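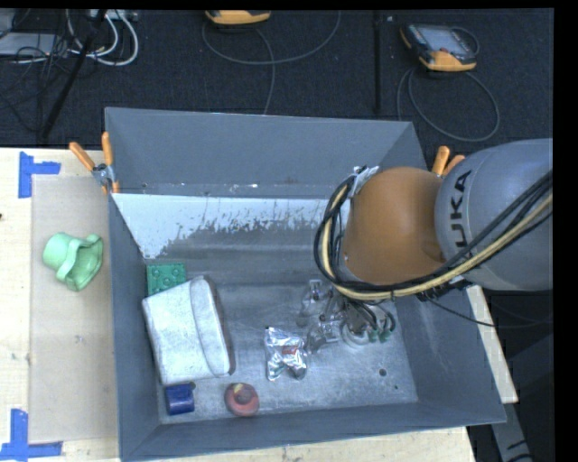

報道関係各位

2月
Breltance

「何でも一箱」収納は本当に片づくのか
金属製の深型ボックスに小物をまとめる6週間の家庭調査、結果を公表

生活用品の企画・販売を行うBreltance(本社:Jillevton)は、種類の異なる小物を仕切りのない大型の箱ひとつに集める、いわゆる「一箱収納」についての家庭調査をまとめました。調査に参加したのは Jillevton とその近郊の300世帯です。期間は6週間で、各世帯には当社の金属製深型ボックス「Carrasco」を1台ずつ貸し出しました。

先に申し上げますと、当社が販促資料で使ってきた「入れるだけで片づく」という表現は、今回の結果からは支持できませんでした。この表現は2月末までに店頭資料と商品ページから外します。Carrascoの販売は続けます。

■調査の背景

一箱収納は、分類の手間を省けるという理由で住まいの雑誌や店頭でたびたび勧められてきました。当社もそれに乗ってきた一社です。ただ、社内で根拠をたどったところ、出てきたのは撮影用に整えた部屋の写真と、購入直後に書かれた感想ばかりでした。買って数日の箱がきれいなのは当然で、ひと月後にどうなっているかを示す材料は手元にありませんでした。

調査を担当した商品企画室のFreya Holroydは次のように述べています。
「床の上から物が消えれば、たしかに片づいたように見えます。けれど、箱の中で何がどこにあるか分からなくなっているなら、散らかった場所が床から箱へ移っただけだと私は思います。売り場ではその話をしてきませんでした」

■調査の方法

参加世帯には、居間または子ども部屋の床や棚に出ている小物を、一日の終わりにすべてCarrascoへ入れるようお願いしました。何を入れるかは各家庭に任せ、分け方の指示は出していません。実際に多かったのは、凸凹のついたブロック、ファスナー付きのポーチやケース、丸みのある小さな玩具、筆記具や電池のような細い円筒形の物、充電用のコード類でした。

あわせて13世帯を訪問し、箱の中の決められた品を取り出してもらう様子を見せていただきました。探す品は当日の朝に家族のひとりが選び、別の家族が探す形です。

なお、調査には対照となる世帯を置いていません。従来どおりの引き出しや仕切り箱と比べてどちらが優れているかは、この結果からは言えません。貸出品を無償で使っていただいた点も、回答を甘くした可能性があります。

■主な結果

300世帯のうち、期間の途中で一箱への収納をやめたのは66世帯でした。理由の自由記入には「底の物が出てこない」「結局、中身を床に全部あけて探している」「子どもが手前の物でしか遊ばなくなった」といった内容が並びました。

残りの世帯は最後まで続けましたが、これをそのまま満足の証拠と読むことは控えます。続けた世帯の自由記入にも、途中から中に小箱や袋を足した、使う物だけは別の場所に出しておくようになった、という記述がありました。こうした使い方を一箱収納と呼べるのかどうか、社内でも意見が分かれています。

訪問調査で目についたのは、物の偏りです。箱の中身は床面に均等には広がらず、壁際や隅に寄ります。軽くてかさばるケース類の脇に小さな物が入り込み、丸い物や円筒形の物は隅で止まります。反対側の底が広くあいていても、探す人は物の固まっているほうへ手を入れるので、重なりはほどけません。容量に余裕があるかどうかと、見つけやすいかどうかは、別々に考える必要がありそうです。

色についても触れておきます。「灰色の金属の箱なら、赤や緑の玩具は目立つので探しやすい」という説明を、当社の販売員は以前から口にしていました。鮮やかな色の物がすぐ見つかった家庭は確かにあります。一方、灰色や白っぽいポーチ、紺色の細い物は見落とされることがあり、床と似た色の物を探していた参加者が、目の前にあるのに一度手を引いた場面もありました。販売員の説明は、都合のよい色だけを取り上げていたことになります。

■金属製であることについて

金属製の箱は拭きやすく、重い物を入れても側面がたわみにくいという評価がありました。その反面、硬い玩具を投げ入れたときの音が大きいという苦情を複数いただいています。夜に片づける家庭には無視できない点です。底に敷く布を当社から別売りする案も出ましたが、手持ちのタオルで足りるため、商品化は見送りました。

また、移動のしにくさも指摘されました。中身を入れたまま持ち上げるには重く、多くの家庭で箱は最初に置いた場所から動いていません。購入をお考えの方は、置き場所を先に決めてください。

■今後の対応

商品ページの説明は次のように改めます。

変更前:入れるだけで、お部屋がすっきり片づく。
変更後:小物を一時的に集めておくための、金属製の深型ボックス。仕切りはありません。

取扱説明の紙面には、小さな物を先に袋や浅い容器へまとめること、週に一度は底まで中身を出すこと、毎日使う物は入れないことを加えます。いずれも訪問先のご家庭が自分たちで始めていた工夫で、当社の発案ではありません。効果を測ったわけでもないため、紙面では「試した家庭がある」という書き方にとどめます。

仕切り付きの新型を望む声もいただきました。しかし仕切りを足せば問題が解決するという見通しには、今のところ裏づけがありません。仕切りの幅に合わない物が上に積まれていく様子は、既存の他の収納用品で当社も見てきました。試作は行いますが、発売時期はお約束できません。

Holroydは今後について、「次は引き出しを使う家庭と並べて調べます。そこで差が出なければ、そのとおり発表します。箱を売る会社が箱の効果を調べているのですから、読む方には疑いながら読んでいただいて構いません」と話しています。

■資料の提供について

質問票、自由記入の一覧(世帯が特定される記述を除いたもの)、訪問調査の記録用紙は、報道関係の方および研究目的の方に無償でお渡しします。訪問先のご家庭への直接の取材はお受けできません。

■商品概要

名称:Carrasco(カラスコ)
種類:深型収納ボックス(ふた、仕切りなし)
材質:金属
色:グレー

■本件に関するお問い合わせ

Breltance 商品企画室
担当:Freya Holroyd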